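Mosel Side Table, White, Perforated Top
Product ref. 395. Supplied by Dillari. 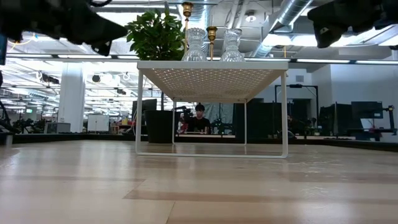

Overview

The Mosel is a small side table with a wire frame and a perforated metal top. The frame and top are finished in white. The legs are thin tubes bent into rectangular loops, so the table rests on lengths of tube instead of four separate feet. The space under the top is open, with no shelf or drawer.

The table is intended for light household objects: vases, candlesticks, a potted plant, a lamp, books. It is for indoor use only.

Top panel

The panel is punched with a close grid of small round holes. The edges of the holes are smoothed before coating. Liquids pass straight through the panel, so a saucer or tray should be placed under plants that are watered in position. Items with a base narrower than a drinks coaster should be checked for stability before being left unattended.

Glass with a ribbed or uneven base may mark the coating if dragged. Lift it to move it, or fit clear pads underneath.

Frame

White powder-coated steel. The loops are welded at the factory and are not adjustable. Plastic glides are clipped to the lower tubes. Replacement glides are sold in packs of 4 under the Motton spares range.

The table can stand on a floor or on a larger work surface such as a sideboard or bench. On timber surfaces keep the glides fitted, as bare tube can leave a line in soft wood.

Assembly

The top is packed separately from the frame. Two people are not required.

1. Lay the top face down on a blanket.
2. Set the frame over it and line up the brackets with the threaded inserts.
3. Start all the screws by hand, then tighten with the key supplied.
4. Turn the table upright and check that it does not rock. If it does, slacken the screws, press down on the top and tighten again.

Placing objects

Put heavier pieces near the middle of the top and keep tall ones back from the front edge. Candlesticks can be stood behind lower glassware. Do not light candles under foliage or close to it. Hot pans must not be placed directly on the coating.

Cleaning

Wipe with a damp cloth and mild washing-up liquid, then dry. Dust in the holes is best removed with a soft brush or the brush head of a vacuum cleaner. Wax should be left to harden and lifted off with a plastic scraper. Do not use wire wool, scouring cream or solvent.

Guarantee and returns

The frame and coating are covered for 2 years from delivery. Chips caused by impact are excluded. Touch-up paint in matching white is available from Gatti, code G2. Unassembled tables may be returned in their original carton.

Page revised 5 April 2022

Contact us | Delivery | Spares | © Dillari | Back to top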